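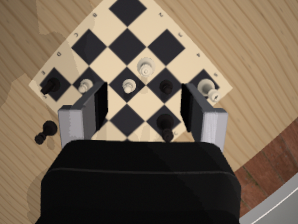
Notebook, 1st May

Wastthorpe match data, penalties and set pieces. Carrying on from the last entry, same folder, new sheet.

Started with the corners file because the penalties one wouldn't open. Turned out somebody had saved it with the season in the file name twice. Renamed, fine now.

Corners first then. 60 clips, all home games, all from the high camera behind the dugout. Tagged each one: in-swinger, out-swinger, short, other. "Other" is too big, will have to be split. Anything rolled to the edge of the box is currently sitting in there with the ones that went straight out of play, no use to anyone.

First contact column: attacker / defender / keeper / nobody. Had to go back and redo the first lot as I'd been counting keeper punches as defender. Blue cells are redone, white ones are still the old way, DON'T use white.

Near post runs. The coaches' view is that the near post flick is the best thing they have. Can't see it in the clips so far. Plenty of near post contact but most of it goes over or back out to the taker. The second ball is where the shots come from, edge of the box, left side as we look at it. Not saying that to anyone until the away games are in.

Away games: still waiting on Grevska. They changed the upload page and our login stopped working. Emailed. The footage from there is usually poor for the far corner anyway, floodlight pylon in the way.

Penalties next. Short file, 5 taken all season, so nothing to be learned from percentages and I've taken the pie chart out. Kept the run-up timings. Timed by hand from the first step to the strike, did each one twice, second pass always a shade longer than the first. Must be me anticipating. Will use the frame counter from now on and throw the hand times away.

One of the penalties has a stop in the run-up. Do we time from the first step or from the restart? Went with first step and put a note in the comments column. If colleagues prefer restart say so before the June write up and I'll change it, only one row.

Iromico trackers. Charged the vests overnight, all but two came up green. The two that didn't are the same two as last time, swapped the cable, no change, swapped the dock slot, one of them came good. So one dead slot and one dead unit, probably. Label on the slot now. Please don't peel it off.

Sprint threshold is wrong in the export again. It goes back to the default whenever the software updates, which makes the full backs look as if they walked through the second half. Set it back by hand and re-ran. Hennessy Park friendly needs re-running too, havent done it.

Also the clock on the tracker base is 10 seconds behind the video clock. Checked against kick-off in both halves and it's the same in each, so it isn't drifting, just offset. Shifted the tracker data to suit the video, not the other way round. If you open the old Hennessy Park file the shift is NOT in there.

Tried lining up the tracker traces with the corners to see who starts where. Works all right for the runners, hopeless for anyone standing in the six yard box, the traces all sit on top of each other. Maybe plot it every half second and leave the lines off. Tried that quickly at the end and it was better, colours need sorting, two of the centre halves are nearly the same green.

Throw-ins. Not started. The under-18s want them as well, told them after the corners.

Backup: copied everything to the grey drive, sixty minutes, much too slow. Raw video is the trouble. Suggest we only back up the cut clips each time and do the raw once a month.

To do
- split "other"
- redo white cells
- chase Grevska login
- re-run Hennessy Park with threshold and clock shift
- frame counter for penalties
- order one tracker unit, ask Iromico if it's still covered
- find out who has the long tripod, its not in the cupbord

Spare batteries are in the top drawer now, the kit bag pocket has a hole in it.

This site uses cookies to remember your settings. Accept | Manage preferences

Contact | Copyright Wastthorpe Match Analysis Room | Back to top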